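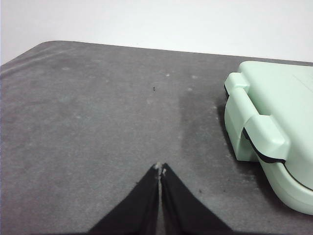

Review of the Ketberg Tabletop Arm Kit

01/01/2020

This review concerns the Ketberg kit, a small robot arm with a two-finger gripper, sold by Madeck for use in teaching rooms and private workshops. The kit was bought at the full price and no payment was received from the seller.

The box contains the arm, the gripper, a wrist camera, a mount for a second camera, and a printed manual of 80 pages. Assembly took one afternoon. The manual is clear on wiring and less clear on setting the zero position of the gripper, a step that had to be repeated. 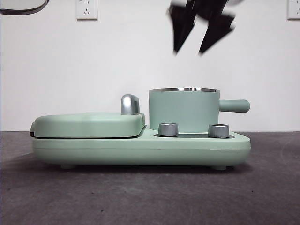 Household objects were preferred to the foam blocks that Madeck supplies. A mint-green breakfast station was chosen as the main test piece: it has a lidded grill section, a pot with a straight side handle, and two silver knobs, and it therefore presents several shapes to the gripper within a short reach. Shiny metal is also a fair test of any camera, and buyers should check their own lighting before recording.

The software, named Pretico, stores each run together with both camera views. The basic license allows 3000 stored runs. A run may last no longer than 60 seconds, and this limit cannot be changed by the user. Longer tasks must be divided, and the joining of the parts is left to the owner. 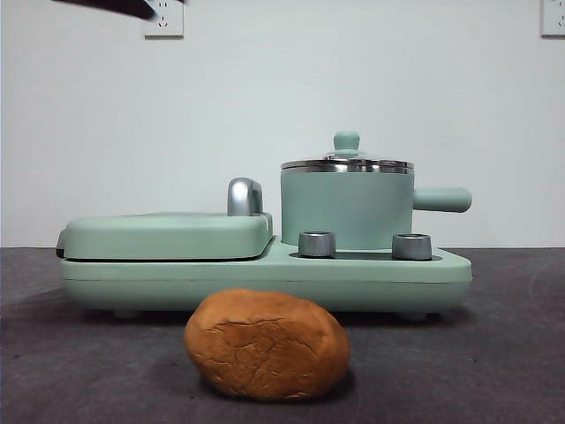 Food shapes deserve a separate word. A loaf has an uneven crust, and the closing force should be set low at first. Pretico offers 3 force levels. The middle level should, in the opinion of this author, have been the default.

The wrist camera is the better of the two for work near a handle, although fast travel produces blur. The speed setting is found under Motion, on the second page.
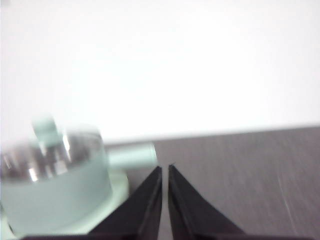
Finger tips should be wiped between sessions, a matter the manual leaves out entirely. Spare tips are listed by Salazar as well as by Madeck, and the two listings give the same part number.

The kit is recommended to schools and to patient owners. A further report on the spare tips will be posted later in January.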